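Printed mugs and the dishwasher, part 2

The Sornis runs at 30 minutes on quick wash, and that is the only program I now use for anything with a printed band. The long program is where the trouble was. Two mugs from the same Furnival set lost gloss along the top edge of the print by July, and both had gone through it nightly.

Printed mugs now go on the upper rack, tilted, handle toward the outside wall. Plain ones fill the gaps. I leave a finger's width between neighbors so the glaze doesn't chip at the rim.

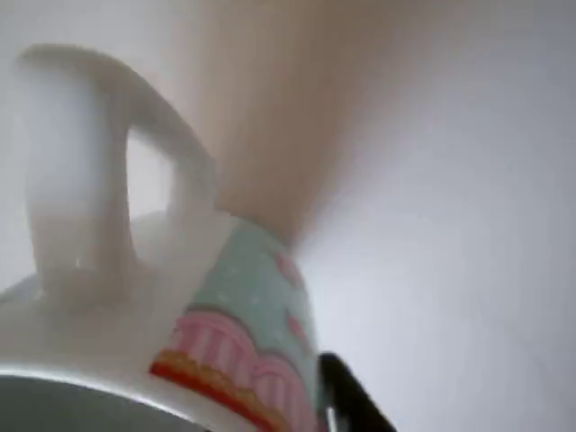
White mug with the teal dotted band, hearts and cupcake.

Pink is the color I check first on this kind of decoration. I look at it under the counter light on Wednesday, when the cupboard gets sorted anyway, and run a thumbnail over the border between print and white glaze. If there is a ridge, the print sits on top of the glaze and the mug moves to hand washing.

Tea stains inside are a separate matter. One spoonful of baking soda, warm water, up to 29 minutes, then a soft sponge. The green side of the Cluroto sponge is too coarse and stays with the pans.

Shelf spacing comes next, once the Vastell risers arrive.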